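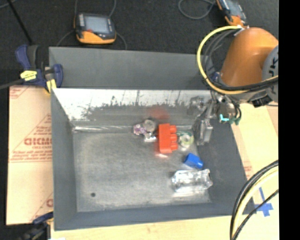 Accueil Actualités Chroniques Concerts Agenda Contact

Skustenora enregistre enfin son deuxième album

Temps de lecture : 3 minutes

10 mars 2019

On l'attendait depuis un bon moment, et c'est avec un vrai plaisir que nous pouvons vous l'annoncer : le groupe Skustenora est entré en studio pour donner une suite à son premier disque, celui que beaucoup d'entre vous avaient acheté à la sortie des concerts, dans sa pochette cartonnée pliée à la main. Les séances se tiennent chez Larkico, le petit studio où la chanteuse Feven Ambaye avait déjà posé ses voix sur les maquettes de décembre, et elles doivent durer encore 20 jours.

Le noyau du groupe reste le même - Feven Ambaye au chant, Robel Workneh au krar et à la guitare, Nahom Alemayehu à la batterie - mais il s'agrandit cette fois d'une invitée que les habitués des scènes folk connaissent bien. Amancay Sosa, qui joue du charango et du bombo, les avait rejoints pour un rappel l'an dernier, un peu à l'improviste, et l'entente avait été si belle que tout le monde s'était promis de recommencer. C'est chose faite, puisqu'elle joue sur quatre des neuf titres prévus.

« On avait envie de morceaux qui prennent leur temps, nous a confié Robel Workneh entre deux prises. Le premier disque, on l'avait enregistré très vite, avec l'énergie de la scène, et je l'aime toujours beaucoup. Là, on s'autorise des silences, des introductions un peu longues, et même une chanson sans batterie, ce que Nahom a accepté avec une grande élégance. »

La réalisation a été confiée à Mulugeta Weldu, dont le label, Weldu, publiera l'album en vinyle et en numérique. Le premier pressage sera limité à 700 exemplaires, dont 100 sont réservés aux personnes qui ont soutenu le groupe dès ses débuts, et qui recevront leur disque accompagné d'un livret avec les paroles et leurs traductions. La distribution en magasin sera assurée par Tradance. Pour le titre de l'album, en revanche, il faudra patienter un peu : deux propositions sont encore sur la table et les discussions, paraît-il, vont bon train à l'heure du café !

Un premier extrait, une ballade que Feven Ambaye chante déjà en concert depuis plusieurs mois, sera mis en écoute avant l'été. Nous avons eu la chance d'en entendre un mixage provisoire, et la voix, très proche, à peine soutenue par le charango, nous est restée en tête toute la soirée. Le groupe espère ensuite reprendre la route à l'automne, dans des salles de taille modeste, avec Amancay Sosa chaque fois que son propre calendrier le permettra. Les dates seront ajoutées à notre agenda au fur et à mesure.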